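»Die Wand ist nicht das Problem, die Fuge ist es«

1. Aug. 2021, von der Redaktion Bauen in Bustholm
Lesezeit: 4 Minuten

Luftdichtheit, ich gebe es zu, war für mich immer das langweiligste Wort am ganzen Bau. Dann saß ich einen Vormittag lang bei der Messtechnikerin von Estik in der Küche und kam mit drei vollgeschriebenen Seiten wieder raus!

Seit Februar prüft sie die Reihenhäuser in der neuen Siedlung Odoi, 29 Stück, eins nach dem anderen. Gebläse in die Haustür, Unterdruck rein, dann geht sie mit dem Nebelröhrchen durch die Zimmer. »Die Leute zeigen mir immer stolz ihre Dämmung«, sagt sie. »Und ich schaue auf die Steckdose daneben.« 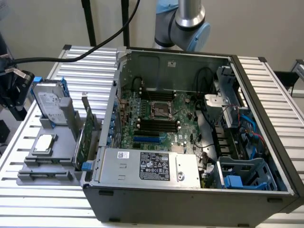
Steckdosen also, und Rohrdurchführungen, und die Bodenluke zum Spitzboden (die vor allem). Ich wollte wissen, ob man das nicht einfach mit Schaum zumacht. Da hat sie sehr lange in ihren Kaffee geguckt. »Schaum wird spröde. Nehmen Sie eine Manschette, die kostet fast nichts, und kleben Sie sie, bevor der Putz kommt.« Nachträglich wird es teurer: Bei einem Haus waren es am Ende 900 Euro, nur für den Anschluss am Drempel.

Und die Lüftung? Bei Odoi hängt in jedem Haus ein Gerät von Iro, und mit dem ist sie zufrieden, solange jemand die Filter wechselt. »Dichtes Haus ohne Lüftungskonzept, da unterschreibe ich nichts.« Den Einwand, Wände müssten doch atmen, kennt sie natürlich auch. Sie seufzt nur noch.

Zum Schluss habe ich nach meinem eigenen Altbau gefragt, ganz uneigennützig. Ich soll mit den Fensterlaibungen anfangen, und zwar vor dem Herbst.

Kommentare (3)

dachspitz: Bodenluke kann ich bestätigen, bei uns hat es da richtig gezogen. Neue Dichtung rein, Ruhe.

Altbaufan: Was kostet denn so eine Messung? Mir wurden 200 Euro genannt, kommt mir wenig vor.

m_h: @Altbaufan Frag nach, ob da die Lecksuche und das Protokoll drin sind. War bei uns extra.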